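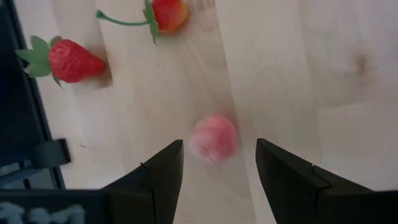 Minutes of the Bratolach Play Kitchen Group, February meeting

Started at 7 pm, or close enough once the kettle had been dealt with. Eight of us this time, which is a nice turnout for February! I took the minutes again, so if I've left out something you said, tell me before the next one and I'll put it in. Apologies from two people with sick kids and one with a flat tyre.

1. Last month's minutes

Read out and accepted. One correction: I wrote that the puppet theatre had been given away, and it was only lent. It's due back at Easter. Sorry about that (I got a very polite message).

2. The pretend fruit

This took up most of the night, so I'll try to be fair to everybody. We've been saying for ages that the market stall corner needs sorting out, and we finally tipped the tubs onto the tables and had a proper look. There are 112 pieces of play food all up, counting the half watermelon and leaving out three things none of us could identify. Far more than I'd have guessed!

The strawberries are still the favourites. Everyone who's done a Saturday-style rush at the stall says the same thing, the kids go for the strawberries first, every time, and then argue about them. The red ones with the dimpled skin and the green leafy tops are in good nick. We did have a long chat about whether the leaves come off if you tug, and the answer after some experimenting is that on the older batch from the Skilero catalogue they do, and on the newer batch they don't seem to. So the older batch is going up on the high shelf for the big kids' sessions only. One of our members offered to glue the loose leaves, but a couple of people weren't keen on glue for anything that ends up in a mouth, and I have to say I'm with them. We've left it at the high shelf for now.

Then we got onto the little round pink ones. Are they peaches? Half the table said peach, the other half said they were only ever soft balls that wandered in from the ball tub and got adopted. I've always sold them as peaches at the stall and I've had no complaints from customers under five. We had a vote, and peaches won five to three. They're to be stored with the fruit from now on, and anyone who finds one in the ball tub please bring it home.

Washing came up too. Hard plastic goes in the sink with dish soap as usual and dries on the old tea towels. The soft and fuzzy pieces are the nuisance, because they hold water for days. The suggestion was a mesh bag, cold wash, then the clothesline, and two people have taken a bag each to try it. We'll hear how that went next month. Please don't put any of it in the dryer. We lost a very good banana that way.

Agreed: fruit in the green tub, veg in the blue tub, bread and cakes in the old biscuit tin, and everything else in the box marked Everything Else. I'll do new labels with drawings on them so the kids can help put things away. My pear looks like a light bulb, so if someone else can draw, please sing out.

3. Tables

We're all happy with the pale tabletops. The colours show up beautifully on the light wood and you can spot a stray grape from across the room. The question was whether to keep using the vinyl cloths. Those in favour said paint and playdough. Those against said the fruit rolls straight off them onto the floor, and that the cloths smell. We've settled on cloths for messy days and bare wood for the market stall. Wipe with a damp cloth afterwards, and go easy on the water near the joins.

There's also a wobble in the table nearest the door. Folded cardboard has been applied. Someone's uncle will have a look at it.

4. Money

We have $2,000 left from the Waltamel grant and it needs to be spent by the end of winter or it goes back. Ideas thrown around:

A second set of wooden scales for the stall, the kind with two pans. Everybody wants this one.
A proper awning for the stall, striped if we can get it.
More baskets. We've got 4 decent ones and the rest are unravelling.
A new rug for the reading end (I added this one and I'm not giving up on it).

The quote from Ketilsson for the awning was higher than we'd hoped, so we'll ask whether they'd do a smaller one. In the meantime we agreed to spend up to $70 on baskets straight away. Somebody mentioned the op shop near the station has a stack of them out the back at the moment, so that's worth a look before we buy new. The scales go on the list for next month once we've got a price.

5. Lending the stall

The kinder up the road has asked to borrow the stall and the fruit for their open day. General feeling was yes, of course, but we'd like a list kept this time. Last year the eggs came home without the carton and we got a pineapple that isn't ours. (If you're missing a pineapple, it's in Everything Else.) They can have the newer strawberries, the peaches and all the veg. The felt cakes stay here, because they're getting thin at the edges and I'm a bit soft about them.

Pick-up is at 8 am on the morning and we need one car with a decent boot. I've got a hatchback that'll take the tubs but it won't take the stall frame.

6. Anything else

The toy till is stuck open again. We like it better that way, so it's being left.

Request for fewer noisy toys near the nap corner. Agreed, and the singing teapot has had its batteries taken out.

A parent asked if we could have price tags at the stall. Lovely idea! Cardboard ones with pegs, whole dollars only. I'll bring the cardboard if someone brings pegs.

Could whoever took home the big roasting dish please bring it back, it's the only one that fits the lasagne.

Packed up at 8.50 pm. Next meeting is the same time in March, and it's my turn to bring the slice.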